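3. Building the grippers and the table

3.1 Where the thing got built

I should say up front that this was a shared workshop build, and most of the choices in this section make more sense once you know that. Our unit is the back half of a building that used to sell carpet, and eleven months of the year it belongs to people making chairs. I had the use of one bay in the evenings, a shelf for parts, and a drawer that I was asked very nicely to keep shut. Adesuwa Nwankwo had the bay next door and ended up doing most of the mechanical work on the second version, after she watched me drop the first one.

What we wanted was a pair of grippers a person could hold, one in each hand, that would record a two-handed chore well enough for an arm to learn it later. The chore we settled on was putting a scrubber into a small basket and getting it out again. I know how that sounds. But a wire scrubber squashes, springs back, and catches on anything with bars, and that gave us more trouble than any of the blocks and cups we had tried in the first version. It also costs next to nothing to replace, which my budget appreciated.

We called the pair Murner, after the street the workshop is on. The logging software is Fontes, and the earlier gripper design we borrowed the linkage from is Ustov. I'll use those names from here on.

3.2 The hand units

Each Murner unit is a black plastic body with two fingers driven through a flat linkage. The Ustov linkage ran plastic on plastic at the pivots, and it was fine for a week and then got sloppy. You could wiggle the fingertip sideways with your thumb. Adesuwa drilled the arms out and pressed brass eyelets into them, and the wiggle mostly went away. She did the first set with a soldering iron and a lot of swearing, and the second set with a proper arbor press that she borrowed on a Thursday and gave back a good deal later than she'd promised.

The finger pads are separate blocks so that we can swap them without taking the arm apart. We went through four shapes. The long thin ones were lovely for reaching in between bars but they twisted under load, and the rounded ones let the scrubber roll out. What we kept is a plain rectangular pad with a flat inner face and a slightly rough finish. It's boring and it works. The pad is wide enough that you can grab a springy ball of wire off-centre and still hang on to it, and narrow enough to clear the rim of a basket if you come in at an angle.

On top of each unit there's a grey metal plate with holes in it, for mounting things. The left and right plates aren't the same size and they don't sit at the same angle either. I started out wanting a mirrored pair, and I still think that would be tidier, but we cut the plates from offcuts and the bigger offcut went on the right. The mounting transform gets measured separately for each hand anyway (see 3.4), so the mismatch costs us a few extra lines in a config file and nothing else that I could find.

Both units are wired. I'd planned on batteries, then weighed the batteries, then went back to cable. The cable comes out of the body and drops off the edge of the table, and after the first evening or so you stop noticing it. The one habit you do need is to leave slack before you start. Pull a cable tight halfway through a reach and you get a little hitch in the wrist motion that shows up clear as day in the logs, and then the learned policy copies the hitch. We had an arm doing a very faithful impression of my cable management for most of June.

3.3 The table

I spent more time on the table than I'd like to admit. The first surface was a white melamine board and it was hopeless, one big sheet of glare. The one we use now is a light wooden top with visible grain. It still throws back a lot of light when the lamps are overhead - you can't get away from that without a matte cloth, and the cloth bunched up under the basket - but the grain gives the tracking software something to hang on to away from the bright patch.

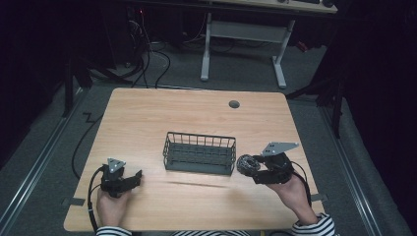
Grey tape along the near edge gives us our position marks. We tried pencil first, and pencil rubs off on your sleeve. With tape you can feel where it is without looking down, and if somebody needs the table for something else you can peel it up and put it back later, though I'd rather they didn't. The basket itself has no mark. We wanted it to end up in slightly different places and at slightly different angles from one recording to the next, so whoever is setting up just puts it down somewhere in the middle and gets on with it.

The tabletop is not fixed to the floor. On carpet it creeps a bit if you lean on it, and we lost one whole evening to that before we worked out why the basket seemed to be sliding away from us in the data. The fix was to stop leaning on it. A second fix, suggested by everyone who heard the story, was to bolt the table down, and I can only say that the carpet isn't ours.

3.4 Getting the two hands to agree

The fiddly part of any two-handed rig is making the left hand and the right hand live in the same world. Each gripper knows where its own fingers are in relation to its own body. Neither one has any idea where the other is. Fontes sorts that out in two steps. First you calibrate each unit alone, by touching the tip of the fingers to a known point from a bunch of different wrist angles. We use 30 touches per hand. Fewer than that and the answer wandered between sessions, more than that and people got sloppy from boredom, and the answer wandered for a different reason.

Then you bring the two grippers together and pinch the same bit of dowel from both sides, and do that in several spots over the table. If the software thinks the two sets of fingers are pinching different bits of dowel, you've got an offset, and it solves for it. The whole routine takes less time than boiling the workshop kettle, once you've done it a few times. Do it again after any knock. The plates are held with bolts, and bolts that look tight after a fall can still have shifted.

Finger opening is read from the linkage and not from the pads, so swapping pads changes what "closed" means. I forgot this twice. There's now a step in Fontes that won't let you start until you've squeezed each gripper fully shut and fully open, and I put it there entirely for my own benefit.

3.5 Recording

A recording starts with both grippers open and off the table, and ends the same way. In between, the person does the chore at whatever speed feels normal. Early on I asked people to go slowly and carefully, and it was a mistake. Slow motion from a human hand is full of tiny corrections, and the arm learned the corrections and dithered over the basket like someone choosing a chocolate. When I stopped giving instructions about speed the paths got smoother and the policy improved with no other change.

We kept 1,197 recordings after cleaning. The ones we threw out were mostly dropped packets and false starts. We did not throw out fumbles. If somebody lost hold of the scrubber and picked it up again, that stayed in, on the theory that the arm was going to lose hold of it too and might as well see how a person recovers. We used two kinds of object for the pick-up, the wire scrubber and a soft ring, and more than one basket, mainly so that the arm wouldn't decide that the whole job was about one particular set of bars.

Angle of approach turned out to matter more than grip force. Come straight down and the backs of the fingers tend to foul the rim. Come in tilted, with the pads opened wide well before you get there, and you have room to spare. People who wash a lot of dishes seem to do this without thinking. I had to learn it, and you can see me learning it in the first 80 recordings, where the approach angle drifts over by a bit each night until it settles.

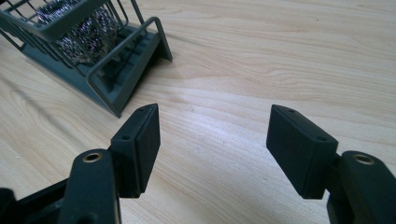
Figure 2. Gripper view of the open finger pads, with the grey rack and scrubber beyond the left pad.

3.6 What broke, and what we'd change

The pads wear on the inner faces, and a scrubber speeds that up, being more or less a tool for wearing things down. We replaced both sets once, at 200 hours. The brass eyelets showed nothing by then. The cables were the weak point. Two of them failed right where they leave the body, both on the right-hand unit, and I suspect that's just because all of us doing the recording were right-handed and twisted that wrist more. A proper strain relief would have fixed it. What we had was a cable tie.

If I built it again I'd make the bodies a little shorter. With a hand-held gripper your own hand sits well back from the fingertips, and every bit of length makes small wrist movements into bigger fingertip ones. You adapt, but new people took most of an evening to stop overshooting. Adesuwa disagrees with me on this. She thinks the length is what lets you reach over a basket without your knuckles hitting it, and she's got a shorter body half drawn up to prove me wrong with.

I'd also sort out the light before anything else. We had the lamps where the hooks already were, and that put the brightest patch in the middle of the table, right where you want to work. Moving them off to one side would have meant new hooks. We got around it in software by masking out the blown-out area when it got too large, and that works, but it's the kind of fix you end up carrying into every project afterwards. The drawings for both units and the Fontes settings we used are in the Brostell archive, along with the pad shapes that didn't work, in case somebody else's chore is different from ours.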